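### 3. Weight regain after gastric banding

Follow-up data came from the Ernport clinic register, closed December 1, 2018. 3363 adult records in total, all with a first band fitted and at least one weight taken after surgery. Patients who moved to a different procedure inside the first year were dropped, same as in Nwosu's earlier work on the register. Weights were taken by clinic staff where possible. Home weights were kept but flagged, and the main model was run with and without them - no real change in the slope.

**3.1 Early loss.** Most of the loss came early, as expected. The curve is steep up to month 3, then flattens, and by month 14 the median patient had stopped losing. Spread is wide though. A good number were still dropping at the last visit and a smaller group was back near starting weight. Starting weight by itself explained little of this. Age did a bit better, sex hardly at all once height was in the model.

Visit count was the strongest predictor we had. Patients who came in for band adjustment on schedule kept more off. We can't say which way round this runs. People doing well may simply be happier to come in and be weighed, and several said as much in the exit interviews (section 5).

**3.2 Sleep and evening eating.** Not planned at the outset. Added in March after the pilot interviews, where late eating kept comming up without being asked for. A short sleep diary was sent out with the Trosix food log, paper only, 13 items. Bedtime, wake time, last food, where it was eaten, plus a few on snoring and reflux. Return rate was lower than for the food log and fell off again over the second half. 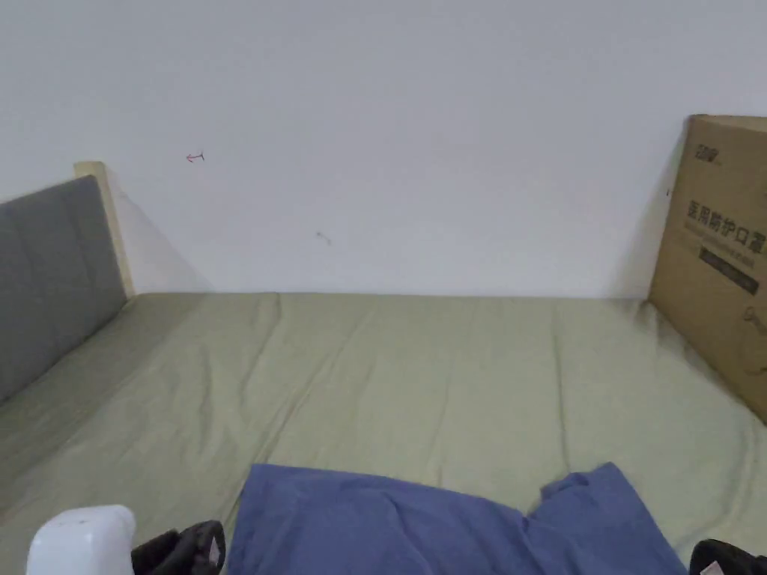 Figure 2. Bed with gray upholstered headboard.

Patients with short sleep ate later and regained more. Effect is modest and shrinks when reflux is put in the model, wich makes sense - a tight band and a late meal is a bad mix, and people who wake with reflux sleep less whatever they weigh. Eating in bed was reported more often than the interviews had led us to expect. Those entries were mostly soft foods, ice cream, yogurt, sweet drinks. All go through a band easily, all are easy to leave out of a food log. Bako made the same point about liquid calories and we have nothing to add to it here except that the time of day seems to matter too.

**3.3 Missing data.** The sleep diary is the weak part. Non-returners were heavier at baseline and had fewer visits, so the estimates in 3.2 probably lean toward the better-behaved end of the sample. Multiple imputation was run in Fusora using all baseline terms. Results moved in the same direction, wider intervals. Complete-case numbers are the ones reported in the main table, imputed ones in the appendix.

One coding problem to note. Shift workers put daytime sleep in the night column and the form gave them no other place to put it. Fixed by hand where the times made it obvious, otherwise left out of the sleep models but kept in everything else.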